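How do you keep dark shirts from turning everything else pink?
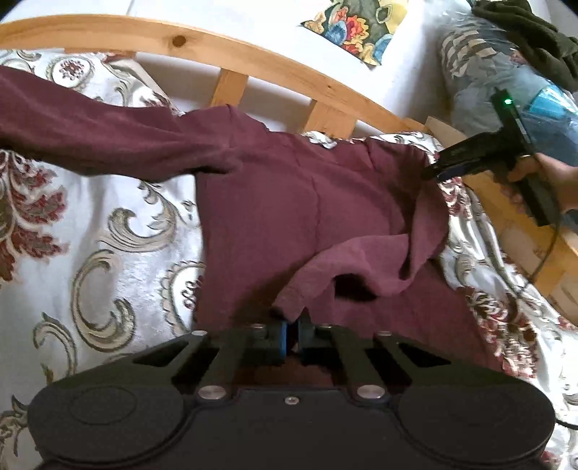

Maroon long sleeve, laid out on the bed.

Posted in Laundry & Clothing Care by Lerato Mahlangu

Hi all, longtime reader, first time asking. I bought myself a maroon long-sleeved shirt in January and I love it to bits, but I'm scared of my own washing machine now. The first time through it went in with a load of dish towels and my good pillowcases, and everything came out the color of strawberry milk. The second time I washed it alone and the water was still pink when it drained (I have an old top loader, so I can lift the lid and look).

I can't keep running a whole cycle for one shirt. We're on metered water here in Helalcombe and my last bill was already 135 dollars, which made me sit down for a minute. I've heard vinegar sets the dye, I've heard salt sets the dye, and my aunt swears by putting it in the freezer overnight, which sounds like something you do to jeans. Does any of that work? And is there any hope for the pillowcases? They've already been through the dryer once — I know, I know.

I don't have the care label anymore. It was scratchy so I cut it out.

Ravn
2,397 posts

Skip the vinegar and salt. Those get passed around forever, but a splash of either one in the rinse won't lock in dye on a shirt from a store. What you have is extra dye that never got washed out at the factory, and the only cure is getting it out.

What I do with reds and dark purples: fill a bucket or the bathtub with cool water and a little regular detergent, put the shirt in inside out, swish it, and leave it half an hour. Dump, refill, repeat until the water stays mostly clear. It took four rounds with a burgundy hoodie of mine and it's behaved ever since. A bucket uses way less water than a full cycle, so your bill should survive.

After that, cold wash, with jeans and black socks and whatever else you own that's dark. Don't leave it sitting wet in a pile on top of anything, either. I lost a nice cream sweater that way, and the machine had nothing to do with it, I just got a phone call and forgot the basket for three hours.

Pillowcases: if they're white cotton, try an oxygen bleach soak (the powder kind, NOT chlorine) in the warmest water the label allows. Give it eight hours or overnight. The dryer doesn't help your odds but I've gotten pink out after a dryer trip before. Might take two soaks. Check them before you dry them again!

drakerel_mom
80 posts

Color catcher sheets!! I throw two in every load and never sort anything anymore, my husband thinks I'm a wizard. They're with the dryer sheets at the store.

Sesham
1,590 posts

Agree with Ravn on nearly all of it. I'd be careful with the sheets on a shirt that's still bleeding this much, though. They grab a bit of loose dye, but they can't keep up with a whole shirt's worth, and I have a pale pink bath mat to prove it.

One thing to add: before you let it in with other clothes, wet a spot on the inside hem, press a white rag on it hard and see what comes off. Takes a minute. If the rag stays clean you're good to go with the other darks, but I'd still keep it away from whites for good.

No idea about the freezer. My sister does it with jeans and they just come out cold.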